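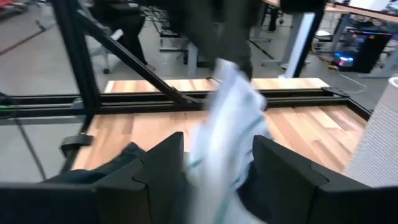

I do the shelf check for our theory and anthropology book room at Plalbridge every February, and I write my comments straight onto the list, so bear with me! A white cloth with thin green stripes like the one in the photo is all I use for dusting spines.

Step stool, both feet rubbers on: OK. Georges tightened the hinge.

Top shelves, oversize books moved down: NOT OK. Two fat sets of collected political writings are still up there, right over the reading chair (I've asked Elsa twice).

Shelf brackets, bays 1 to 8: OK, though bay 5 wobbles a bit if you lean on it. Please don't lean on it.

Storex boxes of journals, stacked no more than two high: OK now, after I moved up to 12 of them off the pile by the door. My back noticed.

Aisle to the fire exit clear: OK.

Mold on the old ethnography hardbacks: none that I could find, but I'd like Ming-te to look at the bottom row too.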